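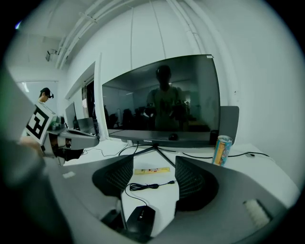 The Long Life of the Shared Desk

There is a particular kind of desk I have grown fond of over the years, and I suspect you have sat at one yourself. It is white, it belongs to everyone who happens to need it, and it carries a big black monitor on thin splayed legs, with mesh-backed chairs pulled up in front and a cable or two wandering off across the top. Somebody's drink can is usually on it, bright as a parrot in blue, yellow and orange.

I spent most of a winter visiting desks like this for a story on how small offices furnish themselves, and the person who taught me the most was Thibault Texier, who fits out workrooms for a little firm called Furkmont. He has placed almost 400 desks by now, and he still gets excited about the dull parts (he once talked to me about chair arms right through lunch!).

His great subject is cables. A coiled one left lying on the desktop makes him sigh, though he admits his own desk at home has three. He likes a wide screen set well back, with enough bare white in front for a notebook and both elbows, and he likes two chairs at every screen - people will lean in and talk if there is somewhere to sit.

Mesh backs he came to slowly. He held out for padded ones until a warm March in a top-floor room at Mendoza, where he spent a whole week working in one himself. The next order was mesh, and so was the one after it.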